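Plekura under-sink water filter: review after nine months

I bought the Plekura in February, after putting up with chalky tea for most of the winter. We moved to Bastbridge last year and the water is very hard. A kettle that lasted for years in our old flat was furred up within weeks.

The filter is a plain white housing that sits in the cupboard and connects to the cold supply. In the box you get the housing, one cartridge, a bracket with screws, two lengths of hose and a spanner. The instructions run to four pages and the drawings are too small. My neighbour Negin Pakzad had already fitted hers and lent me a hand with the bracket, which needs to go higher than the leaflet suggests. If you follow the leaflet you will not be able to unscrew the housing later without taking out the cupboard shelf.

Fitting took us most of an afternoon. One of the hose joints wept at first and needed tape, which isn't supplied. It has been dry since.

The taste changed straight away. The first few jugs had a slightly flat, papery taste, but that went after a day of use. Tea no longer has a film on top. The kettle still gets some scale, much less than before, and I now descale it every couple of months.

Flow is the weak point. Filling a large pan takes noticeably longer, and towards the end of a cartridge's life it slows down again.
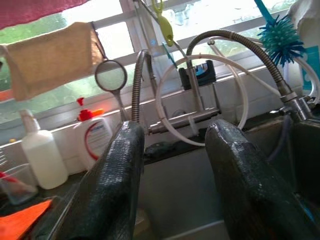 Each cartridge is rated for 2,000 litres. There are two of us and we got through the first in a little over five months, cooking at home most nights. Replacements are £22 each if you order direct. Brevo make one that is said to fit and costs less, but I haven't tried it. Marjan Hashemi at the plumbing counter in town told me she gets a few of them returned for leaking at the seal, so I have stayed with the maker's own.

Before this I had a Dinu jug, and it did a fair job. It took up half a fridge shelf and always seemed to be empty when I wanted it. The running cost was much the same.

Changing the cartridge is easy enough once the water is off. Put a bowl underneath, as the housing comes away full. There is no reminder light, so I write the date on the side in marker pen.

I'd buy it again for hard water. If yours is soft, a jug will do. The spanner is thin and has already bent, so keep a better one handy.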